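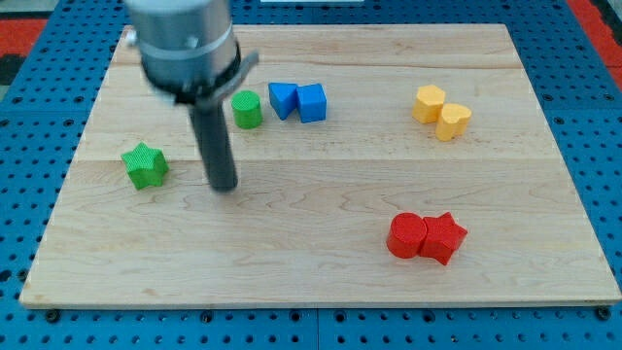

Angus Swanson thinks the tenants at the Lorkstead building won't put up with a shared bathroom past the first winter, and that we should draw the toilet into the studio now while the floor is still open. He sent this at 7:40 this morning after reading my notes on unit 4. I don't disagree, but the drain is the problem, so I'm writing out where things stand.

## October, Lorkstead studio conversion, unit 4

Floor area came out at 144 square feet wall to wall, measured with the old baseboard off. The listing draft from Rahman says 160. Told them to hold it until we have finished walls, and that the number will go down once the drywall is in.

Layout as drawn:

- bed platform on the street side, under the window
- kitchenette on the left wall, two burners, bar fridge, sink
- shower in the back corner
- no toilet, shared one across the hall

The soil stack is on the far side of the hall. To get a toilet into the back corner next to the shower we need to run the waste across under the hall floor. Joists run the wrong way for that. I worked out the fall twice and we end up below the ceiling of the unit underneath, by more than a box-out would hide.

Options I can see:

1. Macerator pump behind the toilet. Small pipe, can go up and over. Noisy, and it shares a wall with unit 5's bed.
2. Swap the kitchenette and the bathroom so the toilet sits on the hall wall. Short run to the stack. Means moving the sink supply and redoing the extractor duct.
3. Leave it shared and price the rent to match.

Option 2 costs us some 60 hours by my count, mostly plumbing and patching. Angus says less. He may be right if the duct can go straight out above the door, but I haven't opened that wall.

Vunska quoted on the shower tray again. Same tray, new price, lead time unchanged. Did not order. If we swap the rooms, the tray has to be the narrow one anyway.

Door swing: with option 2 the bathroom door hits the fridge. Tried it as a pocket door on paper. Works if the light switch moves to the hall side. Need to ask the electrician about the cable already in that stud bay.

We had this same question at Unodstead and went with the pump. Two callouts so far, both for wipes. Worth asking the agent there if the tenants complain about the noise.

To do:

- open the wall above the door in unit 4
- recheck joist depth at the hall, left side
- send Angus the swapped plan, with the pocket door
- Rahman to take "en suite" out of the listing draft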